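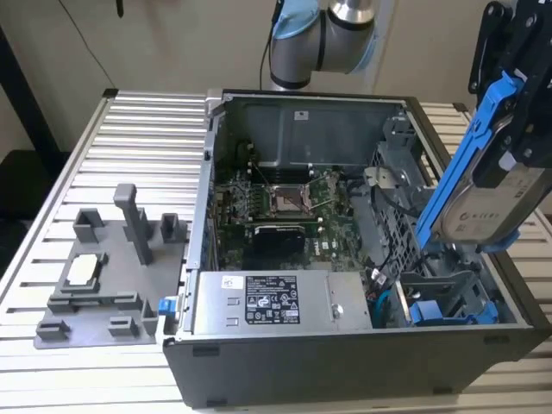

Waden Hand-Guiding and Remote Teaching Kit
Part no. 2323

The Waden kit lets one person show an arm a task without writing a program. You can move the arm by hand, drive it from a separate controller, or switch between the two partway through a task. The kit records the motion, the gripper commands and the forces at the wrist, and saves them as a demonstration that can be replayed, trimmed or used for training.

It was built for jobs where the path is hard to describe but easy to show. Computer teardown and rebuild is the one we know best. Putting a hard disk drive in its caddy back into a desktop case takes a tilted approach, a change of angle near the cage and a steady push at the end. Typing in waypoints for that is slow work, and they have to be redone for the next model of case. An operator who has handled the part before can usually show the motion in a few tries.

What is in the kit

Wrist handle with enable switch and two programmable buttons
Wrist force sensor with mounting plate
Layug remote controller, left- or right-handed
Controller base with table clamp
Recorder unit with power supply
Cable set for arm, gripper and recorder
Foot pedal for marking the start and end of a step
Storkevari recording software, one seat

The arm, gripper, table and fixtures are not included. Customers who need part holders can ask for our fixture drawings, which print on an ordinary 3D printer and can be changed to fit your own parts.

Teaching by hand

Hold the handle, squeeze the enable switch halfway and move the arm. Let go, or squeeze all the way, and the arm holds its position. One handle button opens and closes the gripper. The other locks rotation, so you can slide a part in a straight line without it twisting.

Hand guiding suits large moves and simple pick and place. It is less suited to tight spots. Inside a computer case, your hand and forearm end up between your eyes and the part, and the weight of your hand shows up in the force readings. The software subtracts what it can, but light contact forces recorded this way should not be trusted for insertion work.

Teaching by remote control

The Layug controller is a small arm with the same joint order as the robot. Clamp it where you have a clear view of the work. Motion can be passed through at full scale or reduced for fine work. We suggest full scale for travel and a reduced setting once the part is close to the case. The scale can be changed from the controller while you are recording.

Contact at the gripper is fed back to the controller as resistance. It is not a perfect copy of what the gripper feels, and new operators tend to push too hard at first. Set the force limit low for the first day - it can be raised later in the settings page.

To move the robot without moving the controller, press the clutch button, reposition your hand and release. The recorder leaves clutch time out of the saved motion.

Recording and editing

Storkevari stores each demonstration as a list of steps. Press the pedal at the end of a step, such as when the drive has been picked up or when it has reached the cage. Steps can be named, cut, repeated or replaced without recording the whole task again. Bad takes can be marked and left out of an export, and they stay on disk in case you want them.

Exports contain joint positions, gripper state, wrist force, pedal marks and video if a camera is connected. Files are plain tables and standard video, so they can be opened without our software.

Replay is available at 2 to 80 percent of recorded speed. Faster replay is locked, and we do not unlock it on request. Demonstrations are for teaching, and cycle time should be worked out afterward in your own controller.

Before you order

Check that your arm has a hand-guiding mode and an open control port. The wrist plate adds height between the arm and the gripper, so low shelves and covers may need to move. Fix the workpiece down if you plan to record forces. A computer case that slides on the table will spoil the readings, and a slatted aluminum table makes clamping simple.

You will also need a risk assessment for your own cell. The enable switch is one part of a safe setup and does not take the place of an emergency stop.

Notes from use

Nasrin Tehrani runs operator training at Todeck and has taught drive removal and drive insertion with the kit. Her advice is to practice the whole task with the recorder off, then record in one sitting. She also has operators start each take from a slightly different arm position. "If every take starts from the same spot, you only learn how to do it from that spot," she says.

Lead time and support

Kits ship 14 working days after an order is confirmed. Setup help by phone is included, and on-site training can be added for a daily fee. Replacement handles, pedals and cables are kept in stock. For left-handed controllers, please say so on the order - they cannot be converted later.

Page updated May 2018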